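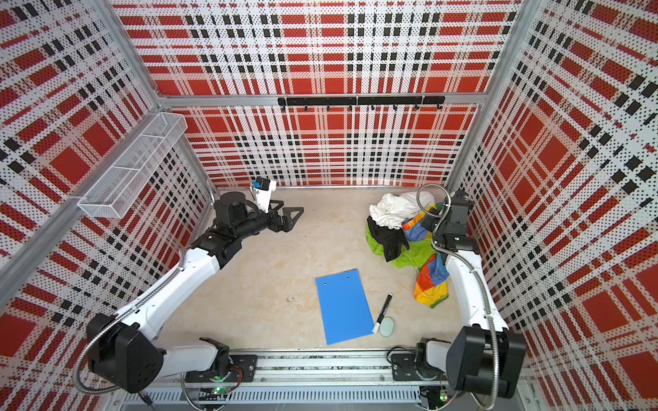

Print
E-mail

Clay season is over and I have thoughts. Quick ones, I'm typing between matches at the Fotton Open qualies.

Bermúdez first. Didn't drop a set all week until the semi, then lost the second one 6-1 in what felt like ten minutes. Came back and took the third. Serve was a mess. Forehand wasn't.

Ranked 698 this time last year. Wrist surgery, no protected ranking, back to playing Futures in front of two dogs and a line judge's mom. Now inside the top 200 and seeded here. Seeded!!

Astov is the other story. Opposite kind of player, all slice and patience, the sort who makes you hit one more ball untill you hate tennis. Won 21 of the last 25 on clay. Grass is another matter.

Reason I say that: Astov's return position. Stands way back by the fence. Great on dirt. On grass the wide serve is past you before you've split stepped. Watched two practice sets this morning and the spot hasn't moved an inch.

Court 4 is quick btw. Courts 2 and 3 are slower and the bounce is all over the place near the south baseline. If you're coming, sit on the hedge side of 4, shade by lunch.

Somebody asked about the Clurisex Cup wildcards. Still not out. Was told Friday, then the weekend, now "soon." Players have flights to book. Come on.

My guess is one goes to a junior and one to whoever loses in the final round here. Would love to be wrong and see a doubles specialist get one.

Crowd yesterday was 587, they put it up on the scoreboard. For qualifying! On a Sunday! With rain in the morning! More than the whole first week got last year I think.

Ok Bermúdez is on. Won the toss, chose to recieve, which, bold.

Broke right away. 15-40, second serve, chip and charge. Where was that in April

3-0. Slight limp going to the chair? Maybe nothing. Trainer not called.

Set, 6-2. Not a limp, just new shoes I'm told.

Astov up next on court 3, the slow one. Might suit. Moving seats, more after the first set.

Print
E-mail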